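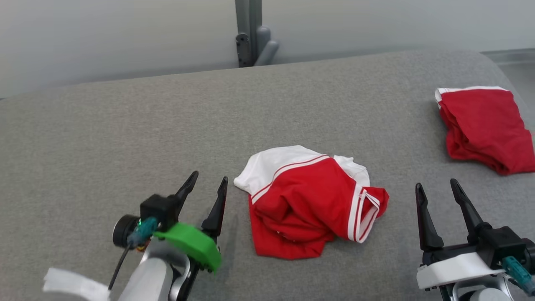
Skultovville Folding Faults

A small, open collection of garment-folding runs in which something went wrong

Welcome to the README for the fault set! If you came from the main Skultovville folding set, you'll find the file layout familiar. The difference is that every episode in this one contains at least one fault, and we kept them all in full, including the dull stretches before and after. We love this data. Clean runs taught our policies how folding ought to go, but the messy ones have taught us far more about when to stop.

What's in it

The set holds 200 episodes of a two-armed robot working on red-and-white sportswear, laid on a padded grey work surface. Of these, 105 end in an operator stop and the rest end when the software times out or gives up. Each episode has head camera video, joint positions for both arms, gripper opening, motor current and a plain text note written by the operator on the day.

Garments start crumpled. There is often a second one waiting off to the side, and it matters more than you might think (see the Buchanan fault).

The faults

Early close. The gripper shuts before the fingertips have reached the cloth, then the arm lifts with nothing in it and carries on as if all were well. This is the most common fault by a long way. It shows up nicely in the motor current, which stays flat where you would expect a small bump.

Pad pinch. The fingers go too deep and take hold of the grey cover along with the garment. On lifting, the cover pulls up, the current climbs and the arm either slips free or trips its limit. Please treat this one as a safety matter if you replay the motions on your own hardware. A sudden release makes the wrist jump, and our operators now stand well back from the table during any lift.

Buchanan fault. Named after the test plan where we first logged it. The policy picks the wrong garment, or starts on one and finishes on the other. Two red items with white trim are hard to tell apart once they're crumpled, and we have episodes where the left arm works on the first while the right arm sets off after the second. Arms have crossed twice. Both times the stop button was pressed before contact, and those two episodes are tagged "near miss".

Hem loss. One hand has the hem, the other can't find it. The arm searches, drifts and goes on searching. These episodes are long and a bit sad to watch, but they're brilliant for training a give-up signal.

What went wrong in Protdale

Part of the set was recorded with a bad gripper calibration, and you need to know about it before you use the numbers. After a finger change, the right gripper's zero point was never reset. It reported itself fully closed while there was still a gap between the tips. We spotted it on a Wednesday, late in the Protdale block, when an operator wrote "says it's holding, isn't holding" in the notes for the third time.

We have left those episodes in and marked them calib_suspect. The video and joint positions are fine. The right gripper opening values are not, and neither is anything worked out from them. We tried a fixed correction and it helped at the closed end but made the open end worse – so the raw values are what you get.

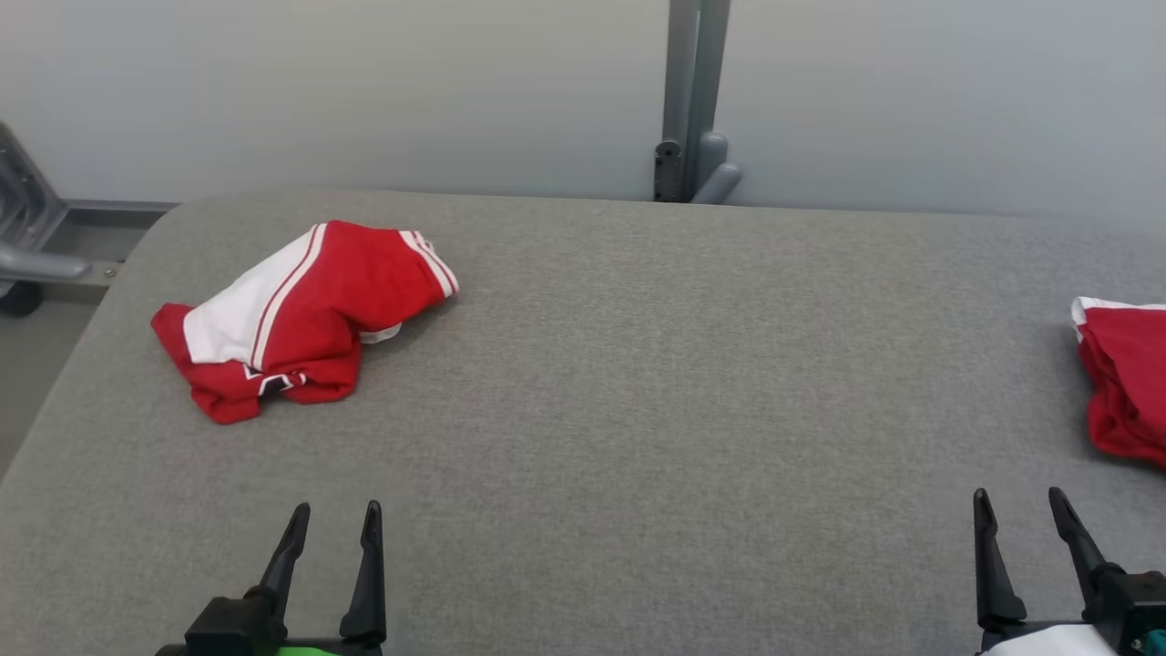 Labels

Fault labels were added by hand after recording. There are 6 label types: the four faults above, near_miss and calib_suspect. An episode can carry several. In total there are 1,983 labelled time spans, each with a start, an end and a type. Start times are fairly firm. End times are softer, as people disagree over when a fault is over, and for hem loss in particular you should allow a second or two either way.

Known gaps

All the clothing is similar in colour and cut. A detector trained only on this will probably struggle with towels, denim or anything dark. The wall is pale grey and the work surface grey, so don't expect much help with cluttered rooms.

The Bumden loader script skips episodes with no operator note. If your episode count looks low, pass keep_empty_notes and try again.

Getting in touch

Found a wrong label? Please open an issue with the episode name and the time in seconds. We fix labels in batches, and corrections to the near miss spans go to the front of the queue.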